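The Patience of Stamping

Mon 12 August

At Saengthong, teaching a robot starts with a chair. It is an ordinary office chair with one bad wheel, and whoever sits in it spends the morning moving two small control arms while two larger ones, across the room, copy every move. The work on the day I visited was stamping. Take the block, press it on the red pad, press it on the paper, go back for more. A child would be bored in four minutes. The lead trainer has been at it since November.

"People think I'm programming," the trainer told me. "I'm doing it badly with my hands until it's good enough to copy."

The project is called Vonesness, a name the trainer declined to defend. Its aim is to get a pair of arms to do light bench work after being shown how by a person, with no one writing out the moves. Each showing is recorded as a run. The team wanted 2,000 of them and had 473 when I arrived, a figure written on a whiteboard and underlined twice, possibly by two different people in two different moods.
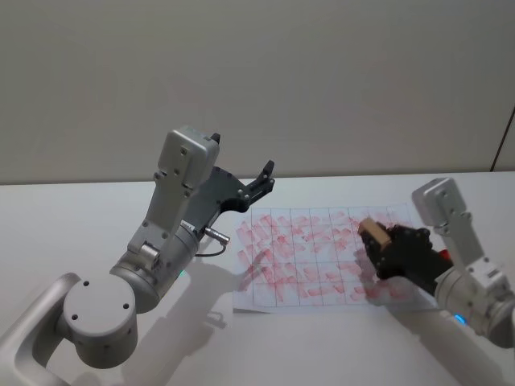 The trainer's deskmate, listening in, said that stamping was the easy part and that the real trouble was letting go of the habit of being neat. A person showing off a tidy row of marks teaches the arm one tidy row, the deskmate went on, and then the paper gets bumped a half inch and everyone has to pretend to be surprised.

So the trainer is sloppy on purpose, or says so. The sheet gets turned a little. The block comes in at odd angles. "I used to fix my mistakes before I saved a run," the trainer said. "Now I leave in the mistake and then I show it how to recover. Those are the best ones. They're also the ones where visitors are usually watching."

I asked whether it felt strange, working through somebody else's arms. The answer was that the strange part is the lack of touch. The controls send back no push at all, so pressing hard and pressing lightly feel exactly the same in the chair.
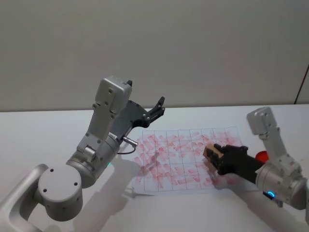

"You learn to look for it," the trainer said. "You watch the fingers, you watch the shadow. After a few weeks your own hand starts to believe it's down there." The trainer once reached for a cup of coffee at home with the same slow, level approach, and was asked by the family to please stop.

The first controllers came from a firm called Stalteck and were, I was told, built for someone with longer forearms and no feelings. The present set was made in house. It is lighter, and it squeaks. The team can now save 43 runs in a morning if the squeak doesn't get on anyone's nerves -- and it does get on everyone's nerves.

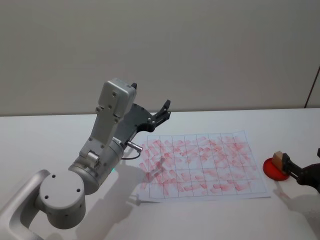
The block on the red disc during a stamping run at Saengthong.

What does the trainer look for in a good run? Mostly an even pace. Hesitation gets copied along with everything else. One early batch had a little pause before each press, and the trained arms paused too, very politely, every time. "That was me," the trainer said. "That was me thinking about lunch." They threw out the batch and started over.

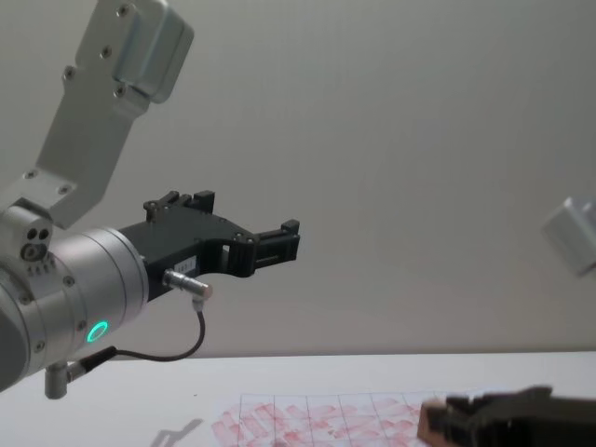 After the Stamping

The next job on the list is sorting parts for Ramano, a small shop across town that has offered 900 mixed fasteners and, so far, no deadline. The trainer is looking forward to it. I asked if it would be harder.

"Much," the trainer said, turning back to the controls. "But it's a different kind of boring."

Before I left I was offered the chair. My run took three times as long as it should have, and the trainer looked it over with great kindness and asked whether I would mind if they didn't save it.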